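Rope and Cord in the Home Workshop: Storage, Cutting, Whipping and Care

Most rope in a house is not worn out by use. It is spoiled by damp, by sunlight, by sharp bends and by ends that were never finished. The notes below cover ordinary laid and braided cord up to about the thickness of a thumb. They do not cover climbing rope, lifting gear or anything a person's weight depends on. For those, follow the maker's instructions and throw the rope out when they say to.

Identifying what you have

Laid rope is made of strands twisted around each other, usually three. It stretches a little under load, is easy to splice, and unravels quickly from a raw cut. Braided rope is woven in a tube, sometimes over a core. It runs better through pulleys and does not kink as readily, but the sheath can slide over the core if the ends are not fixed.

Natural fiber (cotton, jute, hemp, sisal, manila) chars when held near a flame. Synthetic fiber (nylon, polyester, polypropylene) melts and forms a hard bead. Test a single thread pulled from the end, held with pliers over a metal dish. If the thread does both, the rope is a blend and should be treated as synthetic for cutting and as natural for drying.

Polypropylene floats in a bucket of water. Nylon and polyester sink. Nylon loses part of its strength when wet and stretches more than polyester, so it is the wrong choice for a clothesline and a good one for a tie-down that has to absorb a jerk.

Cutting without losing the lay

Never cut first and secure afterward. Wrap the rope tightly with two bands of masking tape, leaving a gap the width of the blade, and cut through the gap. On laid rope, give the strands a half turn in the direction of the twist before taping. The tape then holds them tight.

A sharp utility knife on a scrap of softwood cuts cleaner than scissors. Press straight down and rock the blade. Sawing drags fibers out of the lay. For jute and sisal, a fine-toothed hacksaw works where a knife would skate.

Synthetic rope can be sealed with a flame. Work outdoors or next to an open window, keep the flame just below the end, and stop when the fibers have fused. Do not shape the bead with bare fingers. Molten nylon sticks to skin. Roll it on a piece of tile or press it with the flat of an old knife. Trim any sharp ridge once the bead is cold.

Whipping a natural fiber end

Tape is temporary. A whipping is a tight wrap of thin twine and will outlast the rest of the rope if it is done properly. Waxed linen thread or waxed polyester is best. Plain sewing thread is too thin for anything over a pencil's thickness.

1. Lay a long loop of twine along the rope, with the closed end of the loop pointing toward the cut.
2. Start wrapping a short distance back from the cut, working toward the end. Keep each turn against the last and pull every one hard.
3. Continue until the whipping is at least as long as the rope is thick. One and a half times is better.
4. Pass the working end of the twine through the loop.
5. Pull the other tail until the loop disappears halfway under the turns. Do not pull it all the way out.
6. Trim both tails flush.

If the turns slide when pushed with a thumbnail, cut it off and start again. A loose whipping will not tighten with use.

Kamlesh Sandhu wrote in to recommend a sailmaker's whipping, where the twine is stitched through the strands, for dog leads and anything else that gets chewed or dragged. It takes longer and needs a heavy needle. I have used it on the gate rope and have no complaints.

Coiling and hanging

Laid rope should be coiled in the direction of its twist. For common right-laid rope this means clockwise. Coiled the other way, it will fight the hand and kink when paid out. Before coiling, pull the full length through a loosely closed hand to let the twist run out of the free end.

Braided rope has no preferred direction and can be coiled in figure eights, which puts no twist in at all. This is the better method for long lengths and also for extension cords.

Do not wind rope around the hand and elbow. Every turn adds a twist that has to come out somewhere.

Hang coils on a wide peg. A nail makes a sharp bend at the top of the coil, and natural fiber left on a nail for a year will have a flat, weak spot there. A short section of plastic drainpipe screwed to the wall makes a good hanger. So does half of an empty wire spool. Space the pegs far enough apart that coils do not touch. 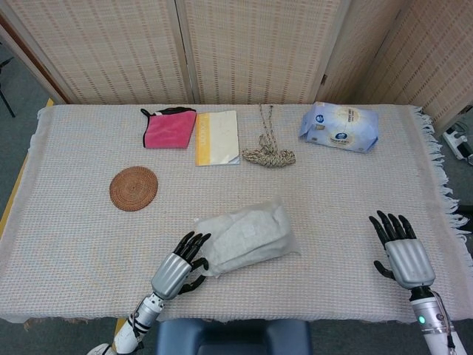
Washing

Grit is the main enemy inside a rope. It works between the strands and cuts them each time the rope flexes. Shake out dry dirt and brush the surface before any water is used.

Synthetic rope can go in a washing machine inside a mesh bag or a tied pillowcase. Use cool water and a small amount of mild detergent. No bleach, no fabric softener, no fast spin. A front loader is gentler. A top loader with a central post tends to pull rope into knots even inside the bag.

Cotton can be washed by hand in lukewarm water. Expect it to shrink in length and swell in thickness the first time, so wash it before cutting to size. Jute, sisal and hemp should not be soaked at all. Brush them dry, wipe with a damp cloth if necessary, and leave them to air.

Dyed cord should be tested first. Rub a wet white rag along a short section. If color comes off, wash it alone.

Drying

Dry all rope in loose loops, in shade, with air moving around it. A clothes rack is suitable. A radiator is not: heat makes natural fiber brittle and can stiffen nylon. Thick rope feels dry on the surface well before the core is dry. Open the lay of a twisted rope with your fingers and feel between the strands. If it is cool to the touch, leave it another day.

A musty smell means mildew. On cotton it can often be removed by airing and a wash with a cup of white vinegar in the rinse water. On jute or hemp, once gray spots have appeared between the strands, cut the section out and do not use it for anything under load.

Storage conditions

Sheds are usually too damp for natural fiber in winter and too hot in summer. An indoor closet, a hallway shelf or the dry end of a basement is better. Cloth bags are suitable. Sealed plastic bags are not, except for synthetic rope that is fully dry.

Keep rope away from car batteries, pool chemicals, paint thinner and wood stain. Nylon is attacked by acid, and the fumes from a battery on charge are enough over time. The damage does not show. Mice will take cotton and jute for nesting, so in a garage use a metal bin with a lid and a few holes drilled near the top.

Tag each coil with its length, thickness and material. A strip of masking tape folded over the whipping works for a season. For longer, write on a plastic plant marker and tie it on. My own tags also give the month of purchase. The clothesline is checked every May and usually replaced the May after that.

Inspection

Run the rope through both hands and look at it a foot or so at a time. On laid rope, twist it open at intervals and look at the inner faces of the strands. Powder between them means the fibers are being cut or are breaking down. Discard for:

- any strand cut through or more than a quarter worn
- hard, glazed patches on synthetic rope, which come from friction heat
- sections clearly thinner than the rest
- a sheath that has slipped, with the core bunched or missing beneath it
- stiffness that does not ease with washing

Surface fuzz on its own is normal and protects the fibers under it. Fading on polypropylene is a warning. Bend a faded piece sharply, and if short hairs snap off, the whole length has had too much sun.

Estimating load

The figure on the packaging may be the breaking strength, measured on a new, straight rope with no knots. It is not a working load. Divide it by at least 10 for household use. By that rule a cord that breaks at 3000 pounds should be asked to hold no more than 300, and my own limit for it is 275. A knot takes away a further share, often close to half. A splice takes away much less.

Umesh Pant asked whether two thin lines can be used in place of one thick one. They can, but they seldom share the load equally. Assume that one of them is carrying all of it and size both on that basis.

Using up short lengths

Pieces under arm's length are worth keeping if they are sound. Whip both ends and use them as tomato ties, drawstrings, drawer pulls or lashings for stakes. Worn manila, unpicked into fibers, makes a good fire starter when mixed with candle ends. Unpicked cotton can be used for applying wax to furniture and then thrown away. Spread waxy or oily rags and fibers flat outdoors to dry before they go in the trash, and never leave them wadded up in a bin.

Synthetic offcuts have fewer uses and should not be burned. A short piece of nylon with the ends sealed makes a serviceable zipper pull.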